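Speaker notes - Running a small tennis open on six courts
Nafula Nyanda, tournament director, Arnamska Open
Session for club and regional organisers, 20 minutes plus questions

Slide 1 - Title
Say hello, say which club. Mention that the Arnamska is a second-tier regional event, hard court, held in July. Main draw of 32 in both singles, 16 in doubles. No qualifying until three years ago.
Ask for a show of hands: who has run a draw bigger than 16? Adjust the next two slides depending on the answer.

Slide 2 - Where we started
First year we had 39 entries across everything. Last year it was 178. Same six courts, same clubhouse, same two toilets.
Pause on the graph. The flat bit in the middle is the year the resurfacing ran over and we lost courts five and six.

Slide 3 - Seeding
We seed eight in a draw of 32. Seeds one and two go top and bottom, three and four are drawn into the other two quarters, five to eight are drawn after that. Rankings are taken at the entry deadline and they don't move, even if someone wins a title the week after.
Tell the Adeyemi story. Unseeded, back from a wrist injury, drew the top seed in the first round and won in three sets. Four people emailed me to say the seeding was wrong. It wasn't. He had played two ranked matches all season.
Protected rankings - we looked at them and decided a 32 draw is too small. Happy to take that up in questions.

Slide 4 - Scheduling
Allow 90 minutes per singles match and you will be wrong by lunch. We log every match now. The longest last year was the Cavusard quarter-final, which started at 4:30 pm and finished under lights.
What we changed: "not before" times for the first two rounds only, then "followed by". Players grumbled, then got used to it.
Doubles uses a match tie-break for the third. Singles does not.
If rain stops play for more than two hours, doubles moves to the indoor centre. Book it in March. They want a deposit.

Slide 5 - Officials
One referee, two roving court supervisors, chair umpires from the semis on. Before that the players call their own lines. Supervisors should stand where they can be seen. Most line-call arguments end when one walks over to the fence.
Zirkel, the scoring software, is what we use at the desk. It does the order of play well. It is poor at withdrawals - if a player pulls out after the draw is published, put the lucky loser in by hand and check the printout.

Slide 6 - Players' area
Shade, water, somewhere to sit that isn't the bar. Keep the order of play on a board as well as on the phone. Stringing is on site from 8 am, and players pay the stringer directly.

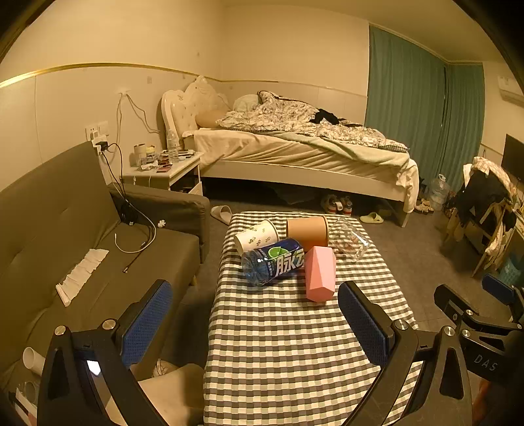
Drink bottle and paper cup on a checked tablecloth

Slide 7 - Crowd and money
1,827 through the gate over the week, 405 of them on finals day. Entry was free until the semis, then a gold coin donation.
Entry fees cover balls and officials. Sponsors cover prize money. The canteen covers nothing, but we'd miss it.
Equal prize money in both singles draws from the start. Don't labour this, just say it.

Slide 8 - Next year
Adding a wheelchair singles draw of eight. Still talking to the council about parking and the lights curfew, currently 10 pm.

Questions
Likely ones: ball changes (new balls for the third set, none before that), coaching from the fence (allowed between points, not during), and wildcards (two per singles draw, one kept for a local junior).
Leave contact details up on the screen. Draw templates are on the table by the door.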